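旧物修理会的几句闲话

春天过得真快，二月里大家还裹着棉衣在Drerance楼下排队，一转眼已经要为夏季的修理日做准备了。先谢谢每一位来过的邻居，也谢谢Wanda Mahmoud，她把登记本誊得清清楚楚，连谁家的收音机缺哪个旋钮都记在旁边（字也好看！）。翻着本子才知道，二月以来送来的东西已经超过200件，台灯和电饭煲最多，旧电脑也慢慢多起来了。 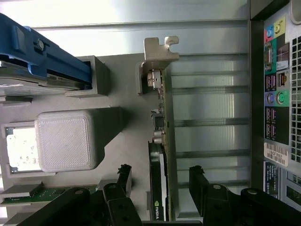
说到登记，想请大家帮个小忙：来之前先在家里找一找说明书，找不到也没关系，把型号抄在纸条上贴好就行。上回有位老先生带来一台缝纫机，纸条上还写了是哪年结婚时买的，我们几个围着听他讲了好一阵，茶都凉了，后面的朋友也没催，真是谢谢大家的耐心。

夏季修理日的时间和往常一样，上午开门，每场接待18位，额满之后可以留下名字等下一场。Elie Nassar会教小朋友缝布玩偶，材料由我们准备，手工费12元，家里有碎布头的话也请带一些来，花色越杂越热闹。

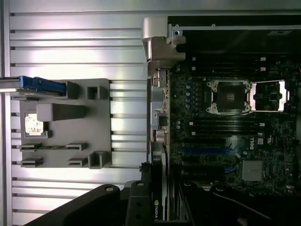

Drerance，2024年6月4日

写到这儿，又收到好几位邻居的留言，问家里的旧东西修不好了该怎么办。我们的想法是先别急着扔，能拆的零件留下来，说不定哪天就救了别人家的一台。走廊尽头的架子已经腾出两层，螺丝、插头、纽扣都可以放，用小袋子装好，写上名称就成。

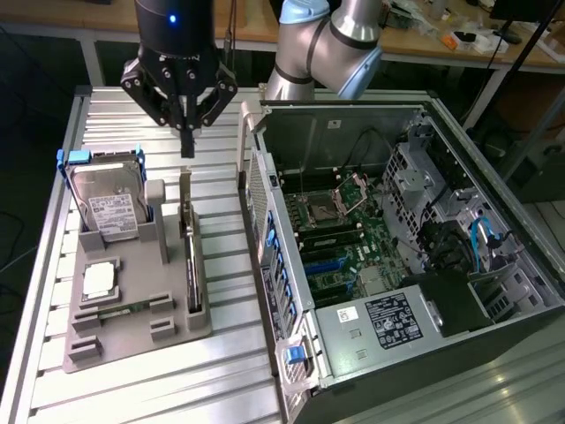 旧电脑里的照片，是最近问得最多的一件事，好几位妈妈都说孩子小时候的样子全在里头。我们总是劝大家先备份，再谈清理和转送，哪怕多花一个下午也值得。硬盘要是已经拆下来了，上面那张印着小字和条码的标签千万别撕，查型号全靠它，找人帮忙时也说得明白。拿不准的就原样带来，咱们坐下慢慢看，顺便喝杯茶，聊聊照片里的人。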